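Skekton on the practice floor: speaker notes, Friday, straight after the coffee break
Speaker: Hajnalka Kozma (Burgi, these are for you too, in case my voice goes again)
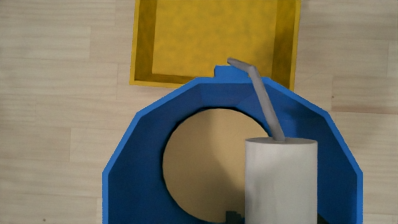
Do you need to own the arm before you can use Skekton?
Most of our customers start without one. The simulator comes with the first month of the subscription, and everything you build in it can be moved over to the real arm when you have one on the bench.

Start with that question, and say it slowly, as it's the one that always comes up and people relax once they've heard the reply. Then say good morning properly, thank Gunnel Midtbø for getting us the bigger room, and tell them there is time for questions at the end but that I really don't mind being stopped along the way.

WHO WE ARE (keep it short, I always go on too long)
Trerkstead is a small firm and we make one thing, which we sell in two forms. Skekton is the kit: arm, wrist, gripper, base plate, cables, and the box of bits that everybody loses. Skekton Practice is the service: the same arm in simulation, with a set of ready-made exercises and a person at our end who reads what you send in. I'm that person on most days, and Burgi is that person when I'm not.

Mention that I came to this from teaching evening classes in pottery. It gets a laugh, and it's also the reason the exercises are written the way they are.

THE SLIDE BEHIND ME
Leave it up through this whole part. Give them a moment to get their bearings, as the people who haven't used a simulator before will be looking for the rest of the arm. Say that the big blue shape is the wrist housing, and that we are looking past it to the yellow tray on the floor. Point out the white cylinder with the thin grey bent rod standing up from it, a bit like a drinking straw. Don't dwell on it.

What I want them to take from it is how plain everything is. Pale boards, a tray, a few simple shapes. Folke Amundsen, who built our first rooms, made a lovely kitchen with tiles and a window and a bowl of lemons, and people spent their first hour admiring the lemons! So we went back to a floor. You can have the kitchen later if you want it (it's in the second set of rooms, and yes, the lemons are still there).

Say something about viewpoint. A view this close to the wrist takes up a lot of room with wrist, and new people find it maddening. They want to be up on the ceiling looking down at everything at once. By all means let them have the ceiling view for the first few exercises, but encourage them to come back to the close one. When you are working out whether a gripper is going to clear the rim of a tray, close is where you'll want to be.

WHAT YOU GET FOR THE MONEY
Go through this at walking pace. People write it down.

The Practice subscription has 19 exercises. They start with moving to a point and stopping there, and they finish with sorting mixed parts into trays when one of the trays has been shifted between runs. Each has a written sheet, a starting room and a marked result, and you can repeat them as often as you like.

The trays can be resized and moved, and their rims made higher or lower. Do mention the rims. Helge Bakke at Wallin asked for that, as the trays in his packing room are deeper than ours were, and his people kept doing beautifully in practice and then knocking the edge on the real bench. We put the setting in for him in April and now half our customers use it.

You can bring in your own shapes too. Simple ones go in quickly. Complicated ones go in, but the simulator will grumble and slow down, and I'd rather say so from the stage than have somebody ring me cross on a Monday.

WHAT IT WON'T DO
Please don't skip this part even if we're running late. Burgi, I mean you.

It isn't good at soft things. Cloth, bags, bread dough, anything that sags or folds: we can show you something that looks like it, but I wouldn't plan a working line on it. Rigid parts with clean edges are what it does well.

It's also kinder than the world about friction. A part that sits nicely in the gripper on the screen may slide on the bench, and the first thing to do is turn the grip setting down in the simulator until it behaves as badly as your real one. There's a sheet for this, number 12, and it is the dullest sheet in the set and the one I'd most like everybody to do.

And light. Our rooms are evenly lit. If your workshop has a big window and a low sun in the afternoon, your camera will have opinions about it that the simulator never warned you of.

THE WALLIN STORY
Tell it as it happened. Helge had one real arm, a queue of people wanting to learn on it, and a booking sheet on the door with crossings-out all over it. They took Practice for the spring. By the end of it his team had logged 2,037 runs between them, most of them short ones over lunch. He told me the booking sheet is still on the door, but that people now turn up knowing what they want to try.

Be fair and say that he also had complaints. The sign-in is clumsy, and the sheets were written for people with a whole hour to spare. We've shortened the sheets. The sign-in is being worked on.

A WORD ABOUT ERUS
Somebody will ask how we compare with Erus. Be generous, they make a good product. Theirs has more arms to choose from and a nicer screen, and if you need to practise on several makes of machine you should go and talk to them. Ours has the one arm, the exercises and somebody who answers. I'd leave it there and not be drawn.

PRICES AND TRYING IT
The price sheet is on the table by the door, so don't read it out. Say that schools and training centres pay less, and that they should write to us before ordering so we can set it up properly. The trial runs for a fortnight with the first six exercises open. No card needed.

If they want to try it today, both laptops are at the back with Burgi until half past four. The one on the left has the mouse. The one on the right has the hand controller, and it takes a few minutes to get used to, so ask people to be patient with it and with each other.

QUESTIONS
Repeat each question into the microphone. Gunnel reminded me twice last year and I still forgot.

If it goes quiet, ask who has trained somebody on a machine this past year and what went wrong in the first week. That usually gets the room going, and I learn more from it than from anything on my slides.

Remember to collect the clicker.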